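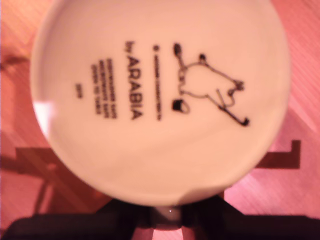
Mug base with printed ARABIA backstamp.

Cesia Checkout Fields 
Plugin for online stores, by Rokness

Cesia adds custom fields to the checkout form and stores the values with the order. Supported types are text, select, checkbox, date and file upload. Fields can be shown or hidden by product category, shipping country or cart total.

Text fields accept up to 4,000 characters. A single form can hold 200 fields. Values are available in order emails through merge tags and in the CSV export as separate columns.

Requirements
PHP 7.4 or later
Pretty permalinks enabled
64 MB memory limit

Compatible themes: Saithong, Sterneck. Other themes may need the template override in the /compat folder.

License: one site, one year of updates, $70
Maintainer: Paweena Nilsuwan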